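Last updated: January

I've been using Pastuvness for two months now, which is long enough to have stopped being dazzled by the install and started being annoyed by the menus. So, a review. If you haven't run into it, Pastuvness is a desktop tool for going through recordings from hand-held grippers. You point it at a folder of video, it works out where the camera went, how wide the fingers were open and when, and then it lets you trim, tag and export the whole lot for training. I paid for the single-seat license out of my own pocket and nobody at Flillwood (the company that makes it) knows who I am.

Before this I was on Unier, which does the same job for less money and makes you do most of it in a config file. I liked Unier! I still have it installed. But I had 800 clips of tabletop pick-and-place to get through over the holidays and I could not face another evening of editing file paths by hand, so I caved.

Setup took me one coffee. It found my graphics card, it asked where I wanted the cache, and then it opened on an empty project with a timeline along the bottom and a big preview on top. You drag a folder in and it starts chewing. There's a progress bar for each clip and another one for the batch, and they both tell the truth, more or less. My old laptop got through almost 9 clips while I made dinner, which isn't fast, but the desktop machine is a different story and I mostly leave it running overnight anyway.

The part I bought it for is the tracking, and on a cluttered table it's great. Give it a mug, a couple of books, a cutting board with some texture on it, and the path it draws is smooth enough that I stopped checking every clip. I used to get a little jump whenever the gripper turned quickly, and with Unier I'd have to go in and patch those. Pastuvness mostly rides over them. When it does lose its place it marks the stretch in orange on the timeline and you can click straight to it — a small thing, but it has saved me hours.

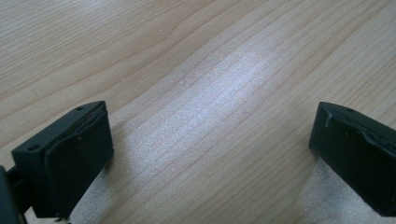 Bare surfaces are where I'd tell you to slow down. The tracker works by picking out small details and following them from one view to the next, and it gets a lot pickier about what it trusts when there aren't any objects around. My pale wood tabletop is a nasty test for it. Turn on the feature overlay and the dots gather happily along the wavy grain, then go thin in that big silvery streak of glare running up toward the right, where the lines are only just there. It also likes to grab the creases in the black finger pads, and those move with the camera, so they tell it nothing useful about where the camera is. There's a mask tool for this. You paint over both fingers once, save it as a preset, and apply it to the whole batch. Do it before you process anything! I didn't, and I had to rerun the lot.

Finger width is the other number it gives you, and I'm happier with that than I expected to be. It reads wide open and fully closed just fine. In between it can wobble a bit, so I turn the smoothing up one notch from the default. Any higher and quick pinches start to go mushy.

Now the complaints. The export window is a mess. There are tabs inside tabs, and the setting for frame rate lives under "Naming" for some reason. Undo doesn't cover tags, so if you relabel a whole batch by accident (hi) you are relabeling it back by hand. And the Ikeda plugin, the one that sends clips straight into the Ikeda training scripts, has crashed on me twice with no message at all. I export to plain files now and load them myself, and that's been solid.

Would I buy it again? Yes, if I had a pile of footage waiting. If you've only got a handful of clips, stick with Unier and put up with the config file for an afternoon. I'm keeping my license for another year, and I've already sent Flillwood a grumpy email about the undo thing.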